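Norlow gallery: collecting demonstrations in simulation

My name is Nisreen Daher and I look after the data for Norlow, our small project on learning from demonstrations. In June I was asked to put some pictures on our pages, as the other groups have galleries and we had only tables. The pictures come from the simulator. We work there with one arm, one table, one fixture and one red part, and we collect examples of a person guiding the arm through the task.

Every example is called an episode. An episode is a list of joint positions, gripper commands and camera views, saved together from the first movement until the operator presses the stop key. For the first training round we wanted 500 good episodes. The operators drive the arm from a desk with a hand controller, and a new operator needs one morning of practice before we keep anything.
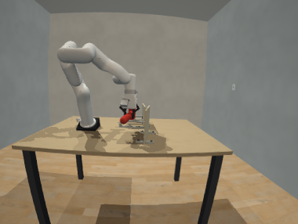
Episodes are stored with the whole path of the arm, also the slow and uncertain parts. In the beginning I wanted to remove hesitation, and my colleagues in the Asero group advised me to leave it in. When the part hangs so close to the upright board as it does in this view, with the rounded end pointing down and to the left, the operators often slow down, and a model which has seen only fast and confident movements has very little to learn from at such a moment. We kept the slow ones. We removed only episodes where the controller lost its connection or where the operator stopped before the task was finished.

The starting position of the part is changed a little before each episode. The software chooses the change, so the operators cannot prepare themselves — at first they did not like this, but after a few days they stopped to mention it. The fixture keeps its place during one session and can be moved between sessions.

Wednesday is our checking day. Two of us replay the new episodes at double speed and give each a mark: keep, repair or discard. Repair means mostly that the start or the end must be trimmed. In the last check we discarded 113 episodes, more than I had hoped, and most of them came from one afternoon when the controller was wrongly calibrated. 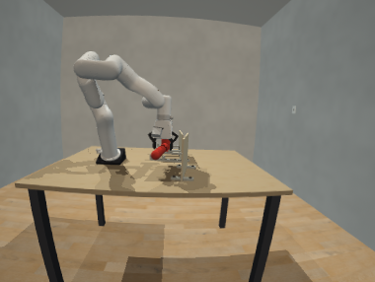 After the checking, the episodes go to the shared store under the name Flindmont, where the training group takes them. Each episode has a number which is never used again, also when the episode is discarded. The newest number when I wrote this page was 3623, and it includes all the early tests from before we had written rules.

The next set will be collected with three operators in place of two, and the notes for them are being rewritten now. If you would like to use the episodes, please write to me first, so that I can tell you which ones have the old camera settings.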